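Rindell Twin Bench Kit, two-arm table-top cell

Hello and welcome to my little corner of the Jider shop! I'm Anik, I put these kits together myself, and the Rindell Twin is the one I get asked about most. It's a pair of arms on a front rail, with a proper aluminium frame and three side panels, and it sits on any decent table.

I always set mine bagging groceries (toy ones mostly, they bounce better). Thin clear plastic is horrible stuff for a gripper, it folds and slides about and catches the light, so if you want to know what two arms can do together, start there.

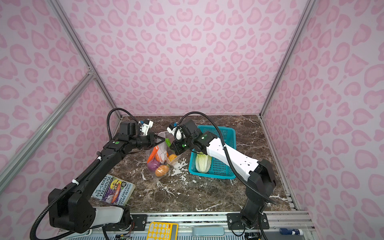 Rindell Twin with a bag of toy veg, cabbage in the basket.

What you get in the box: 2 arms with parallel grippers, the rail and mounting plates, 4 spare gripper fingers, all the cable conduit and a bag of ties. Panels come plain, but I'll print any pattern you fancy. Mine are pink leopard and I'm not sorry! The busy background is handy for vision work too, if your software has only ever seen plain grey walls.

Each arm also has a little camera down by the gripper, and I wouldn't be without them now.

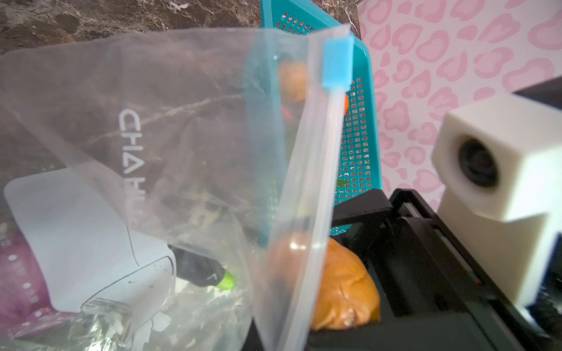
Zip bags are a good second project once you've got the hang of the open ones. The slider is small and you'll want to go slowly, with one gripper keeping the plastic steady while the other does the fiddly bit. I'd leave the speed on the low setting for your first week or so. The Opoku controller (sold separately, sorry) stores up to 2000 practice runs, so there's plenty of room for the rubbish ones.

Do leave yourself some space at the front, by the way. The rail makes a very tempting shelf and mine fills up with stationery.
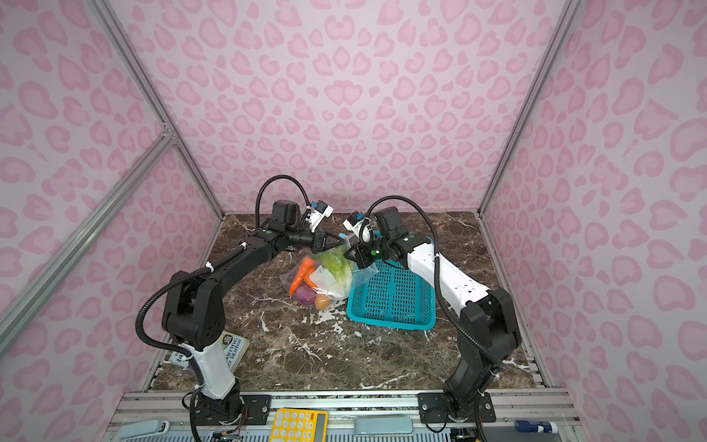 Both grippers over the produce bag, basket off to the right.

Order code 2173. Built to order, and the December batch is open now. Drop me a line if you want a different panel print or a longer rail, I'm happy to quote for either.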